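Wuvell releases Rollgate 2 with wrist-view grasp checks

Wuvell has released version 2 of Rollgate, its motion gating software for tabletop manipulators. The update moves the decision to close a gripper out of the planner and into a separate process that reads the wrist camera directly. It is available to existing license holders this month and replaces the 1.x branch, which will receive security fixes only.

Rollgate sits between a policy or planner and the arm controller. It accepts target poses, checks them against joint limits and a collision model, and passes them on or holds them. In earlier versions the gripper command went through the same queue as the arm command. A late planner update could therefore arrive after the fingers had started to close, and the log would show the two events in the wrong order.

In the new version the gripper has its own gate. Before a close command is released, the gate compares the current wrist image with the object estimate used for planning. If the two disagree by more than a set tolerance, the command is held and the planner is asked for a new pose. The default hold time is 200 milliseconds, after which the arm backs off along its approach path. Both the tolerance and the hold time can be set per object class.

Flexible packaging was the main test case. Wrappers crease and change outline when touched, and a pose fitted to a rigid template drifts quickly. Rollgate 2 drops the template for such items and tracks a contour with a grasp axis, refitted on every image. Printed graphics are used as a secondary cue when the contour alone gives two equally good answers for the axis.

Bresance, which packs mixed snack orders, ran the release candidate on its bench cells and logged 759 grasp attempts. The company has not published a success rate. Its integration notes say that most held commands were traced to hand-eye calibration error – the wrist bracket had been refitted without repeating the calibration routine. Rollgate 2 now refuses to start if the stored calibration is older than the last recorded tool change.
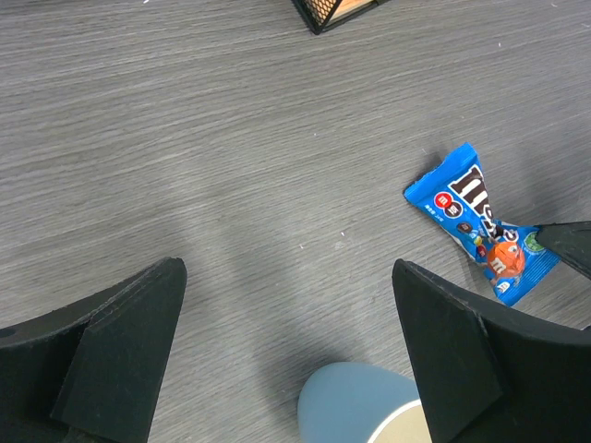 Wrist camera view with a candy packet near the right finger of the open gripper.

The perception module is a rewritten version of Gkikas, the segmentation library Wuvell has maintained separately until now. It is bundled with Rollgate 2 and no longer needs its own service. Users who call Gkikas from other software can keep the standalone package, but the message format has changed and old clients will need to be rebuilt.

Logging has also been reworked. Each gate decision is written with the image timestamp, the pose estimate and the tolerance in force at that moment. A replay tool steps through the log offline and can rerun decisions with different settings – no arm needs to be connected. The gate process runs at 100 Hz on the supported controllers. Configuration files from 1.x can be converted with the included script, except for custom gripper profiles, which must be entered again by hand.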